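Teaching by Demonstration, Unit 4: Collecting Demonstrations by Hand
Notes for the practical group, Thodoris Margaritis
Room: Fivness lab, ground floor

4.1 What we mean by a demonstration

A demonstration is one complete run of the task, done by a person and recorded from start to finish. In this course we use two ways to make it. In the first way you sit at the control desk and move the arm from a distance. In the second way you hold the gripper tool in your own hand and do the task directly on the table. The second way is faster, and most students find it easier, but the arm must later be able to repeat your motion. Please keep this in mind when you bend your wrist.

4.2 Choosing between the two ways

Remote control gives data that already fits the arm, with its joint limits and its speed. The price is time. In July the Mugo group collected 600 runs by hand and 30 by remote control for the same cleaning task, and they needed the second set only for checking. For your own project I advise the same order: first by hand, then a small set by remote control.

4.3 Before you record

Open and close the fingers fully, 2 times. The software takes the width of the gap from these movements.
Start each run with the fingers open and above the table.
Write the task name in the Otico log before the first run, not after it.

4.4 During the run

Move at a calm and even speed. If you stop to think, the recording also contains the stop, and the robot will learn to wait at this place. When you make a small mistake, correct it and continue - a run with a correction is useful. When you drop something on the floor, end the run and mark it as failed.

For the dust task, approach from above and keep both fingers in view of the camera. Students often come in too low and push the material away before they reach it.

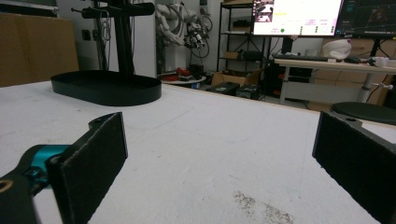 Figure 4.1. View from the hand-held gripper, fingers open, with speckled dirt on the table between them.

Look at how much of the room the camera records besides the tabletop. A policy can learn from the background too, so change your standing place between runs.

4.5 Homework

Read the Stosasstead report, sections 1 and 2. Then write half a page: would 1,000 runs from one person be better than the same number from several people? Give one reason for each side.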